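Talk notes, Noranville maker night, 14 May 2018. Twenty minutes plus questions. Keep the water away from the laptop this time!

**Opening**

Hi everybody, I'm Leszek Szczepańska and I run the after-school robotics club at Lutcombe. (Wait for the Lutcombe kids to stop cheering. They will cheer.)

So last October the club had to pick a project for the year, and I was really hoping for a line follower, because I have taught line followers before and I own the tape. They voted for laundry. They wanted a robot arm that folds a cloth in half. I said sure, how hard can it be, and you can laugh here because everybody does.

**Why cloth is rotten**

Ask the room: who has picked up a block with a gripper? Hands up. OK, and who has picked up a T-shirt with one? Fewer hands, I bet.

A block stays the shape it was when you wrote the code. Cloth doesn't. You nudge one corner and the other three go somewhere else, and all your nice saved positions are garbage. Our first version was nothing but saved positions. It folded the air beautifully. 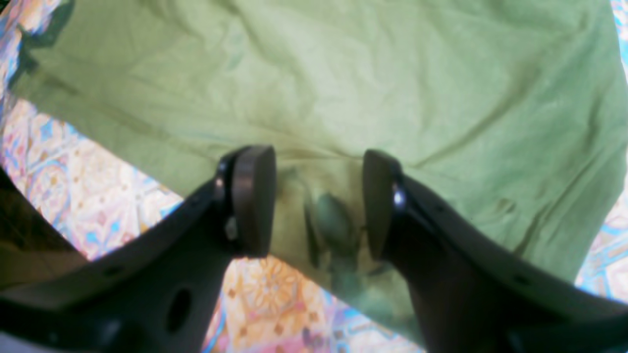 What we ended up doing was splitting the job into two questions: where do I pinch, and where do I let go. Two kids on each question, and they argued the entire winter. The pinch team went after wrinkles, since a ridge is something two fingers can close on. The let-go team wanted corners only and thought the wrinkle people were cheating. (Don't name names, they're both sitting up front.)

**Collecting tries**

We kept a log of every attempt, and by spring it had 3,185 rows in it. Each row is one grab: where the fingers went, how far open they were, and whether a kid marked it as a yes or a no. The spreadsheet is called Jutine, after the hamster of the girl who set it up, and I've stopped trying to rename it.

Story to tell if time allows: 556 of those rows had the yes and no columns swapped. One very confident seventh grader, one very long afternoon. We found it when the robot started aiming for the worst spots on the cloth with total commitment. It was the best lesson about labels I've ever given and I didn't plan a minute of it.

**How well does it do**

Be straight with them. In our last batch of 100 tries we got a decent pinch 71 times. A full fold, corner to corner, a lot less than that, and I'd call most of those folds "generous." My grandmother would send them back.

Mention the Górecki prize here: that's our regional, we go in the fall, and the rules give you a cloth you've never seen before. So practicing on one favorite cloth won't cut it. If you have old dish towels, pillowcases, anything ugly, please bring them to me after the talk. Ugly patterns are great, they confuse the camera.

**For the other club leaders**

- Start with pinching. Leave folding for later, even if they beg.
- Check the screws on the fingers before every session. Ours work loose.
- Let the kids do the labeling, but in pairs.
- Slow the arm way down. Then slow it down again.

Then questions. If someone asks about socks, say next year.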